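Last updated 23 Oct 2026. Covers the narrow-finger comparison on the desktop strip-down cell.

## 1. Before mounting

Run both grippers, the Prendard and the Ehlers, on the same arm and with the same controller settings. Lay the computer on its side with the side panel off. Zero the wrist camera after each tool change.

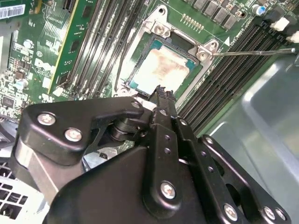 Set the closing force to the lowest step and the approach speed to 56 mm/s. Save the socket centre as the first waypoint.

## 2. Check the view

Jog until the socket bracket and both banks of memory slots are in view. Stop if the fingers hide the socket – a shorter finger set is needed.
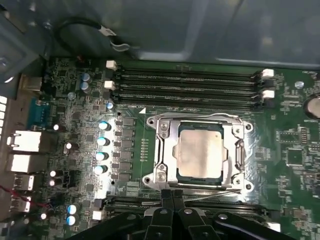 *Wrist camera: finger tips just below the lower edge of the retention frame.*

## 3. Clear the crossbar

The crossbar sits above the board, so enter from the socket side and keep the wrist level. Raise the tool before moving towards the memory slots.

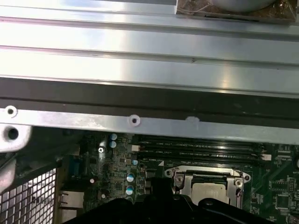

Catriona Chisholm comments that the Ehlers needed a higher retract point on her cell, and that she would set it before the first run.

## 4. Log the runs

Do 176 approaches per gripper and record the stop position each time. Use the fixed camera to check clearance at the wrist.

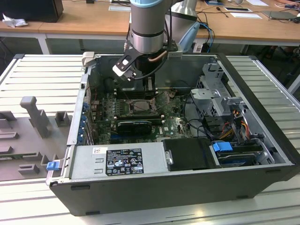
Export the log to Durkov format. Recalibrate at 3,000 cycles.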